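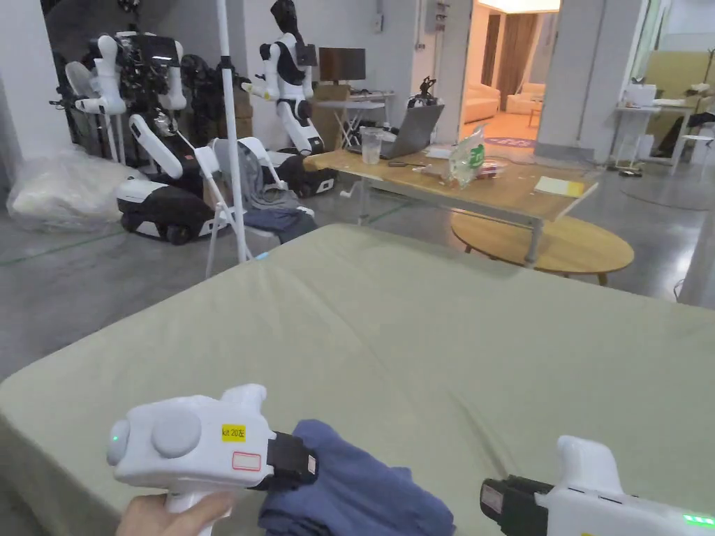

Week 9 notes: from bale to felt (carding, crosslapping, needling)

Textile Materials, Liltness evening course. Read before lab. Fiber chemistry was last unit, not repeating it.

Where we are

Last time: how fibers get made. Now: how loose staple becomes a sheet without weaving or knitting. Nonwoven = web of fibers held together by friction, heat or glue. We're doing friction first. Needlepunch. Thermal bonding next week, chemical binders only if there's time.

Terms you need

Staple: fiber chopped to a set length. Opposite of filament.
Denier: grams per 9,000 meters of fiber. Higher number, coarser fiber.
Crimp: the zigzag in the fiber. Gives grip and bulk. Crimp too low and the web falls apart coming off the card.
Spin finish: thin lubricant on the surface. Cuts static, lets fibers slide.
Web: single thin layer off the card.
Batt: stacked webs, not bonded yet.
Basis weight: mass per area. Grams per square meter, gsm. You will use this one constantly.

Step one, opening

Bales come in pressed hard. Opener pulls tufts off with spiked rollers, airflow moves them along. Blending happens here as well. Several bales laid down, a little taken from each, so one odd bale doesn't show up as a stripe later on.

Recycled polyester: watch for fused bits and short fiber. Short fiber drops out under the card and you pay for it twice, once as material and again as cleaning. Color also wanders from bale to bale. Black product hides it, light gray does not.

Lab uses the Stevora opener, small one, two spiked rolls. Feed it slow. Handfuls pushed in all at once will stall it and then we all wait.

Step two, carding

Big main cylinder covered in fine wire teeth. Smaller rolls around it, worker and stripper in pairs. Worker turns slowly, holds fiber back, cylinder combs through it. Stripper takes fiber off the worker and hands it back to the cylinder. Repeat around the cylinder. Doffer takes the finished web off.

What carding does to the fiber:
- separates tufts down to single fibers, or near enough
- lines them up, mostly in machine direction (MD)
- evens out the weight a bit, but don't count on it to fix a bad feed

Teeth point to point = carding action. Teeth point to back = stripping action. This was the most missed item on last December's test. Draw it out. Arrows for direction AND which surface is faster. Without both, the drawing says nothing.

Faults to recognize:
Neps. Little knots. Worn wire, wrong gap, or fiber too fine for the setup.
Clouds. Patchy web held up to the light. Usually feed.
Loading. Fiber packed into the wire and staying there. Humidity or finish, check humidity first.

Step three, crosslapping

Card web is thin, and strong one way only. Crosslapper lays it back and forth over a moving apron, zigzag. More layers = heavier batt. Orientation swings from MD toward cross direction (CD).

Angle of the lay depends on apron speed against web speed. Slow apron, more layers, closer to straight across. Fast apron, fewer layers, steeper angle.

Edges come out heavy. The carriage has to slow down, stop and reverse, web keeps arriving the whole time. Mills trim the edges or use profiling, where the web is stretched just ahead of the turn. Trim goes back to the opener, in small doses.

Step four, needlepunch

Batt goes between two plates, bed plate under, stripper plate over. Board full of barbed needles drives down through the holes and comes back up. Barbs grab surface fibers and push them through the thickness. Needle leaves, fiber stays. Thats the bond. No melt, no glue.

Settings:

Punch density. Penetrations per square centimeter.
Depth. How far the point goes past the bed plate surface.
Advance per stroke. How far material moves each time the board comes down.
Needle gauge. Higher gauge number is a THINNER needle. Backward from what everyone expects.

Working formula:
punch density = needles per cm of width x strokes per min / line speed in cm per min
Multiply by number of passes if you run it more than once.

Example. Board with 2 needles per cm of width, 524 strokes per minute, line at 100 cm per minute.
2 x 524 / 100 = 10.48 punches per sq cm. One pass.
Very light. That's tacking, just enough to carry the batt to the next loom. Finished felts need a lot more.

More punching is stronger up to a point. After that the needles break fibers and strength drops. Curve goes up, flattens, comes down. Peak depends on fiber, finish and needle, so don't memorize a number. Thickness drops the entire way, no peak there.

Fleece side and smooth side: needling from one face leaves the two faces different. Run from both faces if the customer wants them matched.

Case sheet: Hermans trunk liner

You have the handout from last week. Short version: flat felt, needled, latex on the back, then heat molded to shape. Complaint was thin corners after molding. First guess in class was the mold. Look at the CD stretch numbers before you blame the mold. Felt wouldn't give across the width, so the corners took all the draw. Fix was in the lay angle and a lighter second needling. Bring the stretch plot, marked up.

Compare with the Clallemgate floor felt on the other side of the sheet. Same fiber, no molding, wear is all that matters. Harder needling makes sense there. Write one paragraph on why the same settings can't serve both.

Lab, bring

Closed shoes. Hair tied back. No loose sleeves near the card, no scarves, no lanyards. Guards stay closed. Machine gets locked out before anyone clears a wrap, including the small one.

Cut test strips MD and CD, label before you cut, arrow on every strip. Unlabelled strips get thrown out, they look identical. Weigh first, then thickness, then tensile. Thickness after tensile is usless.

Report: gsm, thickness, peak load both directions, MD/CD ratio, one photo of the web held against the window. Units on everything.

Practice

Work out punch density for the example line if line speed doubles. Then with two passes at the original speed.
Sketch worker and stripper, teeth and arrows.
Explain heavy edges to someone who has never seen a crosslapper.

Next week thermal bonding. Skim the section on bicomponent fiber, sheath and core, why the sheath melts first.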